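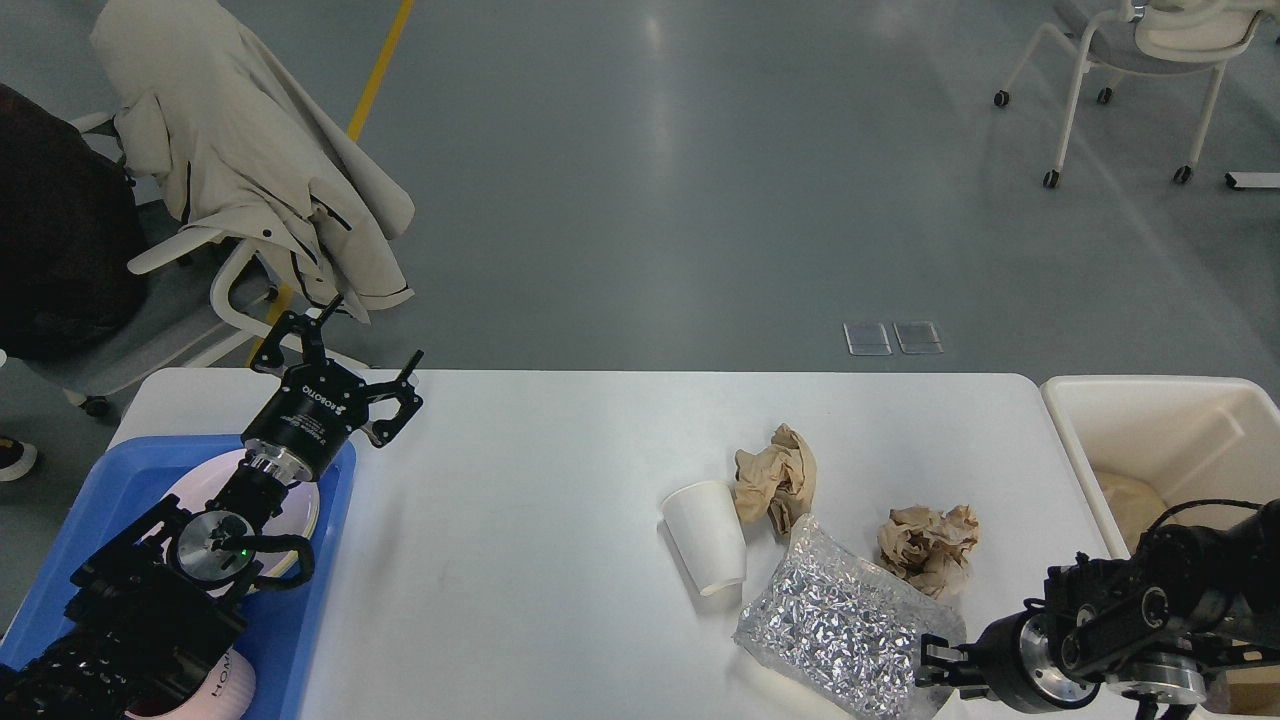 Paper cup on its side, with a ball of brown paper behind it.

Oat and treacle soda bread: gummy in the middle every time

Posted by crumbandrattle

Hello all, I've been reading along for ages and finally have a question worth bothering you with. I've been making the oat and treacle soda bread that gets passed round on here (the one with the soaked oats, not the one with the stout), and I love it to bits, but I can't get the middle right. The crust is gorgeous, the smell fills the whole house, and then I cut into it and there's a damp, gummy stripe running along the bottom third like a seam of putty.

I'm using 564 grams of flour all in, half wholemeal and half plain, with the oats soaked in buttermilk beforehand. It goes into my Poltent loaf tin, the deep one, at 178 in a fan oven (my dial is digital and I got that figure by converting my mum's old card, so please don't laugh). I leave it in for an hour. My husband eats it regardless, but he'd eat the tin if I buttered it.

Any ideas? I'd like to take one to my sister's in October and I'd rather it was cooked.

Reply from marmaladehours

Oh, welcome! I had exactly this for most of a winter, so you have all my sympathy. With me it was the oats. How long are you soaking them? If they go in overnight they drink up so much buttermilk that you've got porridge by the morning, and then the recipe has you adding more liquid on top of it. I give mine twenty minutes while I weigh everything else out and find the treacle (always at the back, always stuck to the shelf), and I hold back a good splash of the buttermilk until I can see how the dough is behaving.

You want it shaggy and a bit sticky, but it should hold a shape if you push it into a heap. If it pours, it's too wet!

Reply from oldgriddle

I'm going to disagree, and I hope kindly. I soak mine overnight and always have, and I've never had a gummy loaf. It's the tin. A soda bread has no business in a deep loaf tin. Shape it in a round on a flat tray, cut a proper deep cross in it, nearly to the bottom, and the heat can get into the middle. My gran did hers on a griddle in quarters and would have thought a tin was showing off.

Also, an hour isn't long for that much dough. I'd look at it again at 90 minutes if you insist on the tin.

Reply from marmaladehours

90 minutes! It'd be a doorstop by then, surely? I do see what you mean about the round, but plenty of us like a slice that fits the toaster, and I think a wet batter of a dough would only spread all over the tray and come out like a cowpat. I tried it once with mine and had to cut it up for croutons.

Reply from oldgriddle

Foil over the top after the first forty minutes, and it doesn't go hard at all. I do it for my fruit loaf too. But fair enough on the toaster.

Reply from tea_at_the_lock

Can I put in a word for slicing too early? I know, I know, warm soda bread with butter is the whole point of being alive. But the treacle ones really do need to sit. I bake mine after supper, wrap it in a clean tea towel and don't touch it until breakfast, and the crumb is a different thing altogether. The same loaf cut hot looks raw to me.

The other thing is how old your bicarb is. I had a tub of Sial at the back of the cupboard that had been through two house moves with me, and when I dropped a pinch in vinegar it barely gave a sigh. I got a new one and the next loaf stood up a good deal taller. Is anybody else near Sketenau, by the way? The mill shop there does a coarse wholemeal that I think is lovely in this, though it's thirstier than the supermarket kind, so it might help with a wet dough.

Reply from crumbandrattle

You are all so kind, thank you. Confession: I soak overnight, I use the deep tin, AND I cut it straight from the oven standing up in my coat. So I've rather got the full set.

I don't have the Waltari oven thermometer people mentioned in the other thread, but I'll borrow my neighbour's if she can find it. Plan for Monday is a short soak, hold back some buttermilk, and split the dough between 2 smaller tins so that I can leave one alone until morning and have a slice off the other.

Reply from oldgriddle

Do one in a tin and one as a round. Go on, humour me.

Reply from marmaladehours

Only if she tells us truthfully which one she liked better! And crumbandrattle, warm the treacle spoon in a mug of hot water first, it slides off so much more nicely.

Reply from crumbandrattle

All right, one of each. I'll report back once I've had a slice of both, and I'll take my coat off first.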